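The Box That Wouldn't Fold

Ask anyone who works with robots what their machines find hard and you might expect to hear about heavy loads or tricky welds. At Jollia, a small automation shop that has spent most of the past year on packaging, the answer is a flat piece of pink cardboard.

The project is called Stemix, and I love it. Two arms, one on each side of a white table, are meant to pick up a die-cut blank and fold it into a gift box, the way a shop assistant does without looking. By November the pair had managed 1,375 folds in a row with nothing worse than a dented corner. Then one morning the left arm stopped dead halfway through a lift, the right arm kept going, and the blank tore neatly along a crease.

The crew did what everyone does first and blamed the software. They went through 40 log files and found a clean set of commands. The left arm had been told to lift. It just hadn't heard the last part.
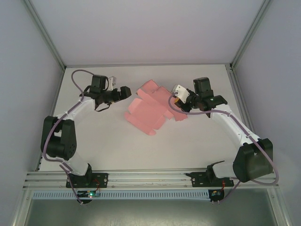
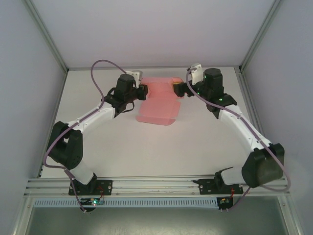 Two arms, one blank, and a purplish cable running along each arm.

The culprit was the cable. Each time the wrist rolled past 90 degrees, the loop above it pulled tight and one wire inside flexed at the same spot. After about 2,000 rolls the copper had worn down to a few strands. It still passed a test with the arm at rest, and that's the maddening bit. You had to wiggle it at just the right angle to see the signal drop out.

What worried the crew more was the other arm. It had no idea its partner had quit, so it went on pulling. With cardboard that costs you a box. With a hand in the way it would have been a very different morning, and they're quite open about that.

So there are two fixes. The wrist cable is now a softer grade from a supplier called Jusier, with a longer loop and a replacement date written in the log. And both arms now share a stop signal: if either one goes quiet, the other lets go of the cardboard and holds still. Rivadeneira, the packaging firm paying for the work, asked for the second fix on all its older cells too, which I think is terrific news.

The next job is a box with a tuck-in lid. The crew already has a pile of torn ones.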